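Jar Questions, Answered
Jalach Pantry Goods - Help Pages
Last updated 29 July 2020

We get a lot of mail about jars. A lot! When we started selling them we thought a jar more or less explained itself, and then the questions began to arrive, many of them much better than anything we had thought to put on the little card in the box. This page gathers up the ones that come in most often. If yours isn't among them, please do write to us, and forgive us if the answer wanders a bit, as ours tend to.

Which of your jars is which?

We carry three kinds. The Alletti is our everyday wide-mouth jar, clear glass, with a pale see-through ring that fits around the top and a small pull tab on it. The Talavera is taller, with a narrower neck and a cork stopper, and people buy it mostly for pasta and long cinnamon sticks. The Girnum is the squat one with the screw lid. If you bought yours a while ago and can't remember, turn it upside down and look at the base, where the name is pressed into the glass. On Alletti jars from the first year the name is quite faint, so tilt it toward a window.

Why a wide mouth? Doesn't it let more air in?

It does let a little more air in while the jar is open, yes. In exchange you can get a measuring cup all the way down to the bottom, and your hand too when it's time to wash up. For flour, sugar, oats, rice and anything else you scoop, we'd pick the wide mouth every time. For whole spices that you only open now and again, the Talavera does a nicer job, and it pours without a funnel (mostly - peppercorns have their own ideas).

What is the little tab for?

It's there so you can take the ring off the jar without digging a fingernail or, as some of you have confessed, a butter knife underneath it. Pull the tab up and outward, slowly, and work your way around the jar. It's meant to stick out, so please don't trim it off. We had a run of letters from people who thought it was a leftover bit from the factory and snipped it, and those rings are quite a chore to remove afterward. We can send you a new one if that was you.

How do I put the ring back on?

Start on the side across from the tab. Press the ring down over the glass with your thumb, hold it there, and smooth the rest down in both directions until you come around to the tab. A ring straight out of the dishwater goes on more easily than a dry one, though you'll want to let it dry before you fill the jar with anything powdery. If one side keeps popping up, take the whole thing off and begin again. Pushing harder on the high spot only makes the other side lift.

Can everything go in the dishwasher?

The glass can go on either rack. The rings are fine on the top rack, and we'd suggest tucking them under a mug or a small bowl so they don't drop onto the heating element. Corks should never go in at all. The screw lids for the Girnum can, but the coating goes dull after a while and we think they look happier washed by hand with a soft sponge.

My ring has gone cloudy. Is it ruined?

Probably not. New rings are pale to begin with, and you can see light through them but never really see clearly through them, so some cloudiness is just how they are. If yours has become noticeably darker or feels greasy, soak it overnight in warm water with a spoonful of baking soda and a few drops of dish soap. Tomato, turmeric and coffee will leave a tint that no soaking will shift. A tinted ring still works perfectly well. One that has cracked or gone stiff has come to the end of its life.

Can I pour boiling water or hot jam into these?

Please don't. These are storage jars, and they aren't made for canning or for sudden changes of temperature. Let soup or jam cool until you can comfortably hold the pot with bare hands, and then fill the jar. The same goes the other way around: a jar that has been sitting in the refrigerator should have a while on the counter before it goes into a sinkful of hot water.

How do I get the smell of the last thing out?

This is our most popular question by a mile, usually from somebody who would like to keep sugar where the garlic used to be. The smell is nearly always in the ring and hardly ever in the glass. Take the ring off, wash it separately, and leave it on a sunny windowsill for a day or two. Meanwhile wash the jar, dry it well, and leave it standing open. If you still catch a whiff, fill it halfway with dry rice, leave that in overnight, and then throw the rice out. We keep one ring aside at home just for onions and garlic and have never regretted it.

Can I store jars stacked?

The Girnum stacks nicely, two high when full and three high when empty. The Alletti doesn't stack, and we wish it did. We have tried. If you're short on shelf space, put the Alletti jars at the front, where you'll reach into them every day, and line up the taller Talavera behind.

What's the best way to label them?

Write on a strip of masking tape and stick it low on the glass, well away from the top, where it would get in the way of the ring. Put the date you filled the jar on there as well. A wax pencil works beautifully on clean glass and wipes off with a dry cloth, and it's what we use ourselves for flour, as we change our minds about flour quite often. Paper labels look lovely but they do have to be soaked off, and the glue needs a little cooking oil and some patience.

How can I tell if there's a chip?

Always look before you refill. Take the jar off the shelf, empty it, stand it on something pale in good light, and turn it slowly, looking across the top and then down through the mouth. Clear glass hides small chips surprisingly well against a dark countertop. Then take the ring off and look again at the edge that was underneath it. Don't run a bare finger around the rim to check - use a cotton ball, which will catch and leave a few threads behind on any rough spot. A chipped jar shouldn't hold food anymore, but it can hold pencils for years.

Are replacement rings still available?

Yes, and we're glad to say so, as we ran out this spring and a number of you waited very patiently. We had orders for 863 rings on the waiting list, and every one of them has now been mailed. Another 3,000 are due in August. You can buy them singly or in a pack, and they fit every Alletti jar we've sold, the early ones included. They won't fit the Girnum.

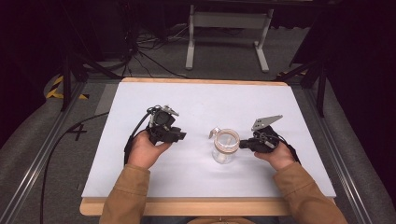 Ordering and returns

Do you sell to shops and bakeries?

We do. The smallest trade order is 100 jars, and you're welcome to mix the three kinds. Write to us first so we can check what's on the shelves.

What if a jar arrives broken?

Keep the box, take the big pieces out carefully with gloves on, and send us your order number. We'll mail a new jar right away, and you don't need to return the broken one.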